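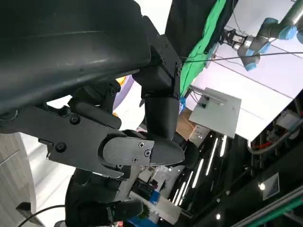

Section 4: Descaling the Miltix Kettle

Your kettle will need descaling sooner than you'd like. How soon depends on your water. In soft water areas, once every few months will do. In hard water areas, the inside may start to look like a cave, and you should descale monthly or make peace with crunchy tea.

Before you start

You will need white vinegar or one sachet of Miltix descaler, a measuring jug, a soft cloth, and an hour in which no one in the house wants a hot drink. Pick the hour with care.

CAUTION: Unplug the kettle and lift it off its base before filling or emptying. The base must never get wet. The base does not know you were only giving it a quick wipe.

4.1 Descaling with vinegar

1. Empty the kettle and let it cool.
2. Fill it to the halfway line with equal parts white vinegar and water. Brown vinegar also works, but your kitchen will smell like a fish shop until the weekend.
3. Put the kettle back on its base, close the lid, and switch it on.
4. Switch it off by hand when the display reads 95. Vinegar foams if it reaches a full boil, and it foams upward.
5. Leave it to stand for 19 minutes. Our test kitchen tried shorter times and got patchy results. Longer does no harm.
6. Unplug, pour the liquid down the sink, and wipe the inside with the cloth.
7. Fill with fresh water, boil, and throw the water away. Do this twice. If you can still smell vinegar, do it again.
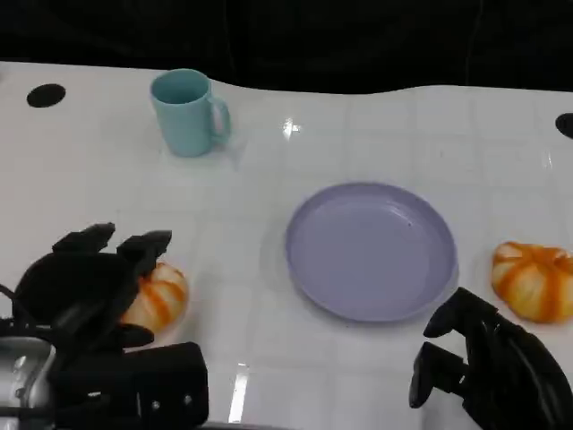

Do not serve anyone from the first rinse. This includes guests who have stayed too long.

4.2 Descaling with a sachet

1. Fill the kettle to the halfway line and bring it to a boil.
2. Switch off, unplug, and wait 13 minutes.
3. Add the contents of one sachet slowly. It will fizz. Two sachets will fizz a great deal more and clean no better.
4. When the fizzing stops, empty and rinse as in step 7 above.

NOTE: Never mix the sachet with vinegar. You may have strong views about the scale, but one acid at a time is plenty.

4.3 Cleaning the spout filter

The filter lifts straight out. If it won't lift, it is upside down, and somebody forced it in that way. Rinse it under the tap and loosen any flakes with an old toothbrush. Please retire the toothbrush afterward.

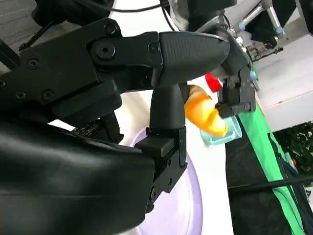 Fig. 4-2. Hex-socket fasteners at a joint.

4.4 If the kettle still won't behave

Shuts off early: scale is left on the heating plate. Repeat 4.1.
Won't switch on: check that the lid is fully closed, then check the plug. We ask because it is often the plug.
Water tastes odd: rinse again, and leave the lid open overnight.
Display stuck at 100: unplug for one minute and try again.

For anything else, see Section 7, Service and Spare Parts.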